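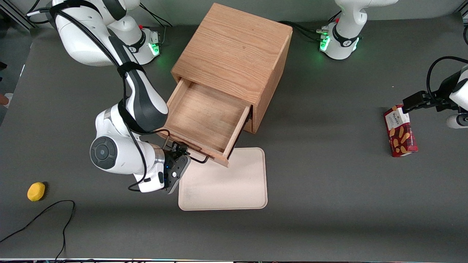 Figure 2. The right arm with its gripper on the handle of an open drawer in the wooden cabinet.

3.2 Label reading during stock checks

By Etenesh Habte
March

The stock checks were carried out in the Sillside store, where small parts are kept in drawers and each drawer carries one printed barcode. Staff used two handheld readers, the Pranivley and the older Durano. Both were set to the same scan range and the same beep volume, and both sent their readings to the stock list over the store's wireless network.

We scanned 112 labels with each reader. A reading counted as a miss if the code did not appear in the list after three pulls of the trigger. Labels that had been missed were cleaned with a dry cloth and tried again, and the second attempt was logged separately.

Most misses with the Durano came from labels under clear tape, where glare from the ceiling lights fell across the bars. Tilting the reader helped in most of these cases, though it slowed the work. The Pranivley had less trouble with tape but lost its network link at the far end of the store. Readings taken there were held in memory and sent later, so the time stamps in the list do not always match the order of scanning. We corrected these by hand using the method of Stojanović, which sorts entries by shelf number before time.

Battery life was not measured. The readers were charged overnight and neither ran flat during a shift. Staff wore gloves for part of the work, and key presses made with gloves on were not analysed apart from the rest.

Filed under: Mobile Computing > Barcode and Data Capture

Contact the author | © Sillside Working Papers | Back to top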